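Plesness Community Hall Newsletter
2 August 2018

Kitchen and small hall: what is changing before the fall

The work on the hall kitchen started in July and will go on for most of this month. Several people have asked what is being done, what it will cost, and whether their regular bookings are safe. This item covers all three.

The old kitchen was put in when the building was used mainly for dances. It had one sink, one long counter and a serving hatch that opened onto the main hall. That was fine for coffee and sandwiches. It was not fine for the Tuesday lunch, which now feeds more people than the dances ever did, and the county inspector said so in writing last winter. We were given until the end of the year to put in a separate hand sink, replace the floor and move the refrigerator away from the range.

Gwenllian Maddocks drew up the new layout. The range stays where it is, with the gas line untouched. The refrigerator goes on the north wall, next to the back door, so deliveries no longer have to be carried past people who are cooking. The hand sink goes just inside the door from the corridor. The hatch will be widened by 18 inches and given a proper shutter that locks. The old shutter has not locked for years, and anyone who has closed up on a Saturday night will know about the broom handle.

The flooring is being laid by Bustamante, the same firm that did the entrance ramp. Their price for the kitchen floor was $2,572, which includes taking up the old tile and carrying it away. The sink and its plumbing come to $1,083. Both were paid for out of the building fund. The shutter has been ordered but not yet billed, and we will print the figure when we have it.

Two problems came up once the tile was off. The first was a soft patch in the subfloor under the old sink, where water had been getting in for a long time. Bustamante cut it out and patched it on the same visit. The second was the drain. It runs toward the street at almost no slope, and that explains why the sink backed up every time the dishwasher emptied. Fixing it properly would mean digging up part of the parking lot, so for now the dishwasher will have its own line out to the side of the building. We will look at the parking lot again when it is due for resurfacing.

While the kitchen is out of use, the Tuesday lunch will be served cold. The menu is on the board in the entrance. If you usually help with cooking, please come at eleven instead of nine. There is no hot water in the kitchen, but there is in the restrooms and in the small utility room behind the stage. Hot drinks will be made in the utility room and brought out on the cart. Please do not plug in a second urn there, as the circuit will not carry two.

The small hall stays open throughout. The corridor door to the kitchen is taped shut, so use the side entrance from the parking lot. The chairs have been moved to the stage to make space in the corridor, and groups that need them should allow a few extra minutes to bring them down.
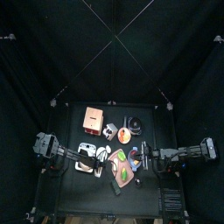

The black work table and its surround, August.

Bookings for the fall are now open. Existing groups have first choice of their usual times until the end of the month. After that, any time not confirmed goes back on the open list. In past years we have let this slide, and last September two groups arrived for the same evening with the same key. Please send in the form even if nothing about your booking has changed. Forms are in the rack by the office door, and the slot in the door is open day and night.

The hourly rate for the small hall is not going up. The main hall rate will stay the same on weekdays and will rise slightly on weekends to cover heating. Full rates are on the back of the form. Groups that book the kitchen along with a hall should note that the kitchen is now a separate line and has to be checked off. It will not be added for you.

Orestis Gkikas is taking over the keys from this month. There are three sets, and all of them now have to be signed for in the book. If you have an old key at home, please return it, whether or not you think it still works. The lock on the side entrance will be replaced when the kitchen is finished, and old keys will not open it.

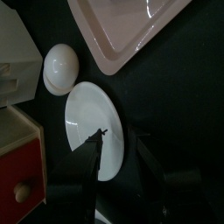 Storage is the other matter that needs settling before the kitchen reopens. The tall cupboards are being taken out and there will be less shelf space than before, even with the new unit under the hatch. Each regular group will have one labeled shelf. Anything that does not fit will have to go home with somebody. The things that were in the old cupboards have been boxed and put in the utility room. Most of it has no name on it. There are baking pans, a great many lids, two slow cookers without cords and a set of 119 matching teaspoons that we would like to keep together for the wedding bookings.

If something in those boxes belongs to you, come and get it by the end of the month. What is left will be sorted, and the good pieces will stay with the hall. The rest will go to the thrift store on Gevavo Street. Please do not leave new items in the utility room in the meantime. The cart has to get through.

Dishes lent for the Tuesday lunch should be marked on the bottom with a last name. Masking tape comes off in the dishwasher. A paint marker lasts well, and there is one in the office drawer that anyone may borrow.

The floor needs two full days without foot traffic after it is sealed. We will post the dates on both doors as soon as Bustamante confirms them. During those two days the back door will be locked and deliveries will come to the office. If you have arranged for anything to be dropped off for an event, please tell the driver.

Questions about the work should go to Gwenllian, and questions about keys or bookings to Orestis. Both can be reached through the office on weekday mornings.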